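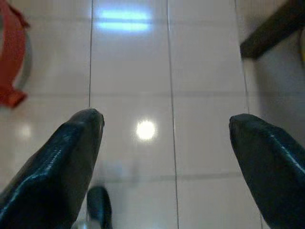
The tile went down first, before there was a table or a single shelf in the place. The owner of Granden, a shared kitchen and dining room on Gullgate, says she would do it in that order again.

"I wanted large pale tiles and I wanted them shiny," she says. "Everyone told me to get something dark that hides dirt. But if it hides dirt, you walk around in dirt."

She bought 60 boxes from a supplier called Drirkarska and had 3 left over, which are still under the stairs. The grout is dark. She had asked for cream, and the sample she was shown was cream, but the bags that came were not. She let the tiler go ahead anyway.

"I was annoyed for a week. Now I like the lines. When I push the chairs back in at night I line them up with the grout."

The floor gets swept after each meal and mopped at 7 in the evening with plain warm water and a little vinegar. She tried a floor polish once, in July, and took it off again the next morning. It left streaks under the ceiling lights, and those lights show everything.

The table was a longer story. She wanted one wide enough to work on and eat at, so that people cooking and people waiting for food would end up in the same spot. The old one was pine and had soaked up years of turmeric and coffee. She gave it away and paid 532 for the replacement, delivery included.
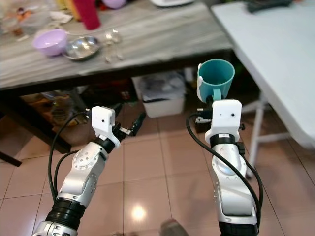
"People ask if the gray and white is real marble," she says. "I tell them it's a marble pattern and it wipes clean. That's all I need from it."

She doesn't go in for matching sets. There are plastic bowls, steel bowls and mugs in whatever color was on the shelf that day, most of it from Gudeta, the housewares shop two doors down. She likes plastic for the children who come on Wednesday and steel for mixing.

"A bowl gets used for salad, then for dough, then somebody's keys are in it," she says. "I gave up on rules for bowls."

She does have one rule for mugs — whoever takes one out washes it and puts it back. It works most days. On the others she does a round herself before locking up, then turns off the lights at the front and leaves the ones over the sink until last.

Next she wants to replace the chairs.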